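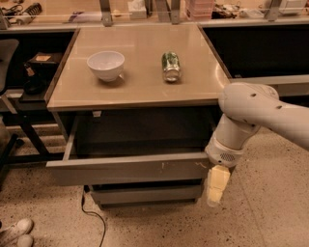

Notes from the Farkgate open day

I got to Farkgate just after ten on Saturday, and by quarter past I had already forgotten about the coffee I came in for. The student robotics club had its whole lab open, and they let visitors stand close enough to hear the motors (a soft whine, a bit like an electric toothbrush in another room).

The club's big project this year is called Mimon. The goal sounds small - get a robot arm to tidy up after a meal, using ordinary furniture and ordinary dishes. Open a drawer, put something in it, push the drawer shut. I stayed for 6 attempts and could have stayed for sixty!

Drawers are hard, apparently. The student running the arm explained that a drawer only wants to move one way, and if the gripper pushes even slightly off to one side, the whole thing binds. Cans are easier than bowls: a can can be held around the middle, but a bowl needs one finger inside and one outside, and the rim is slippery. Shiny tabletops cause trouble too, as reflections can confuse the camera. I went home and looked at my own kitchen very differently.

They have logged 1,742 practice runs since September, each one saved with a note on how it went. I was allowed to scroll through the notes. "Too fast." "Good!!" "Missed handle again." One just said "lunch."

Next door was the Drosudar team, 2 first-year students with a little wheeled robot that follows chalk lines on the floor. Kids were drawing the lines themselves, loops and zigzags all the way out into the hallway, and the robot took nearly all of it in stride. It did get stuck going around a very tight spiral, to huge applause.

Both teams are entering the Meireles Cup in the spring. Teams get 600 seconds on the clock for the household round, and the furniture is a surprise on the day, so Mimon can't just memorize one cabinet. The students seemed more excited than worried about that. They want to borrow as many different drawers as they can before then - sticky ones especially.

If you go next time, go early. The lab gets crowded by noon, and the best talks happen while the arm is being reset between runs. Parking is free behind the gym, and the side door is the one that's open.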